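# Waststead shared workshop: arm build, progress report

To Rozália Dobos at Ferrand, 6/5/21 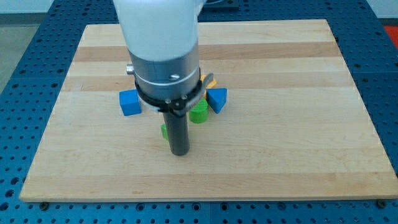

*The arm over the maple board, with the toy blocks we're using for the pushing trials.*

Hi Rozália,

You asked for something a bit more substantial than my usual two-line email, so get yourself a coffee, because I've got plenty to say this time! I've tried to put the bits you need for your own write-up first and the shop talk after, but I know I wander, so forgive me.

The short version is that we have an arm, bolted down, talking to the computer, and nudging blocks around a board. In March we had an arm in a crate. I'm very happy with the difference.

## Where we're up to

The grant was for a small tabletop setup that members at Waststead could learn on, and the first milestone was "arm installed and moving under program control". That's done. The second was "repeatable pushing of simple objects", and I'd call that half done, with the caveats further down. The third, the open evenings, hasn't started and I don't want to start it until I'm happy with the stop button arrangement.

The blue table took the longest, funnily enough. It came second-hand from a lab clear-out over in Atdale and it weighs a ton. It took four of us and a borrowed pallet jack to get it through the roller door, and then we had to take it back out again when we realised the compressor hose ran right behind where it was meant to sit. I do love it though. It's got a grid of holes all over it, so anything we want to fix in place just bolts down, and if we change our minds we move it along and bolt it down again. Coming from years of clamping things to the edge of a bench, I can't tell you what a luxury that is.

## The board

Oğuzhan Kırmızıgül made the board for us and wouldn't take a cent for it. It's strips of maple glued edge to edge, some pale and some more honey-coloured, and it's much nicer than a thing that gets poked by a robot deserves to be. He had the offcuts from a kitchen job, ran them through the thicknesser twice, and left it in clamps over a weekend.

We'd been working straight on the table before that and it was hopeless. The blocks caught on the holes, and anything with a round bottom found the nearest one and sat in it like a golf ball. On the wood they slide along quite sweetly. I've left it unfinished for now (no oil, no varnish) because I'd like to know how the bare surface behaves before we change it. Oğuzhan is itching to oil it. I've told him to wait.

## The tool on the end

You'll remember the proposal had a two-finger gripper on the arm. We still have it and it still works, but I've parked it and gone with a plain dark grey rod with a rounded tip, pointing straight down. It's held on at the wrist with a black clamping ring, and the bracket on the ring gives us a tab out to one side to fix things to later.

I know that looks like a step backwards on paper! My thinking was that grasping has so many ways to go wrong that our new people were spending whole evenings on finger alignment and going home a bit flat. With the rod there's one thing to learn, which is where to put the tip and which way to move it. You put it beside a block and push. Everyone who has had a turn has got a block to go roughly where they wanted in their first session, and that's done more for enthusiasm than anything else I've tried.

The first rod was too long and I snapped it. I'd typed the height in wrong, it came down on the board, and there was a crack you could hear in the kitchen. There's a small dent in the maple which Oğuzhan has been very gracious about. The new rod is shorter, the clamp will now slip before anything breaks, and there's a floor set in the software so the tip stops a little above the wood no matter what you type.

## The blocks

They're toy building blocks in primary colours, cubes and wedges and cylinders and so on, from the op shop down the road. I'd budgeted for a proper set of machined test pieces and then thought better of it. If one goes missing I don't have to fill in a form, and the bright colours are a big help to the camera software, which has a much easier time with a green cylinder on pale wood than it did with the grey bits I was using before.

Each shape has its own way of being annoying. The cubes are well behaved if you push them square on and spin if you don't. The wedges will go beautifully in one direction, and then you come at them from the sloped side and the tip wants to ride up. The cylinders are fine standing on their ends and a complete menace lying down, so for now the rule is that they stand up.

## How the trials are going

The trial I've settled on is simple. The blocks start in a loose bunch, the arm comes down among them, and the program has to move a chosen one clear of the others without making a mess of the rest. We do it in runs of 12 and whoever is on the keyboard writes down what happened in the exercise book on the shelf.

On its own, a single block goes where it's sent nearly every time. Get them crowded together and it's a different story. The arm goes for the cube, clips the wedge on the way, the wedge leans on the cylinder, and suddenly you've moved the lot. I've watched it do this more times than I'd like, and it's nearly always the approach that's at fault. The program picks the shortest path down to the block and doesn't care much who's standing next to it. So the next job is teaching it to come in from the open side, and to give up politely if there isn't one.

We're also losing a bit of accuracy over the course of an evening. It starts out spot on and by the end the tip is landing slightly off to one side. I suspected the board was creeping, so we put bolts into the table along its near edge, which has helped but hasn't cured it. My money's now on the camera mount, a home-made thing that I built in a hurry. I'll redo it properly this month.

## Money

You asked for a plain statement so here it is. There's $600 left in the materials line. That has to cover the new camera mount, the guard panels, and a spare rod or two. The machined test pieces never got bought, so that's where most of the leftover comes from. I've had nothing from the travel line apart from the fuel and van hire to Atdale and back, and the receipts are in the folder I sent across.

One thing I'd like your okay on. Fandix have offered us a secondhand controller at a good price, and it would mean two people could program at once with one running and one waiting. I'd want to take it out of the same $600. It doesn't fit neatly under "materials" and I didn't want to go ahead and have you find it in the accounts later. If it's a no, that's fine, we'll keep sharing the one laptop — we've got used to it.

## Safety

Nothing to report by way of injuries, apart from Oğuzhan's thumb, and that was the pallet jack.

The arm runs at its slow setting whenever anyone is within reach, and one person stands at the stop button while another is typing. It's a bit tedious when you're just moving one block from here to there, but I want it to be a habit before we let the public in. The button is currently on a long cable that likes to get itself under people's feet, so I'm going to mount it on the end of the table at hip height. Once that's in and the guards are up I'll ask you over to have a look before we set a date for the first open evening.

## What's next

- Rebuild the camera mount and see if the evening drift goes away
- Fix the approach so the arm comes in from the clear side of the bunch
- Move the stop button and fit the guard panels
- Write the beginner sheet (I've got 3 pages of scribble that need to be one page of sense)
- Let Oğuzhan oil a test piece, so he stops asking

The gripper will go back on after that, probably for the people who've got comfortable with pushing and want something harder. I'd like to keep both and swap between them, and the clamp comes off quickly enough that it shouldn't be a drama.

If you want to see it going before the next report, come past any evening we're open and I'll put you on the keyboard. Bring a jumper, the heater's broken again and the landlord reckons the part is coming. And could you let me know about the controller fairly soon, as I don't think Fandix will hold it for us forever.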